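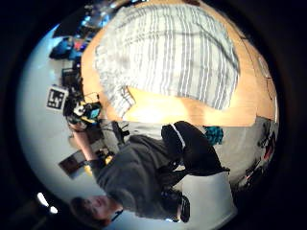
stivia, member

My striped cloth has a frayed edge that wrinkles after every fold. I want to fold it on the table, in thirds. Should I cut the threads or sew a hem?

Mnguni: Sew it. If you cut only, it will fray again.

Jarkuma: I disagree, a hem makes a thick line in the fold. I cut mine 3 times and it is still fine. 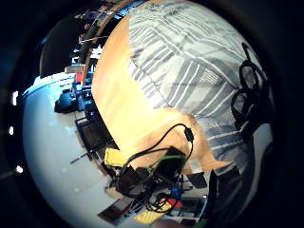 Stripes going two ways at the fold

stivia: My stripes never meet straight. Maybe I start from the wrong side?

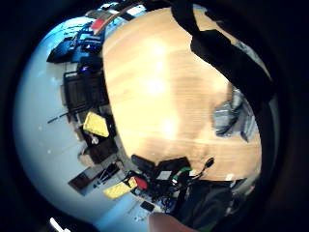

Mnguni: Start from the long side and follow one stripe with your finger. And please hem it, 19 mm is enough.

Jarkuma: Too wide for me, but try it.

Contact | © Allunwood Forum | Back to top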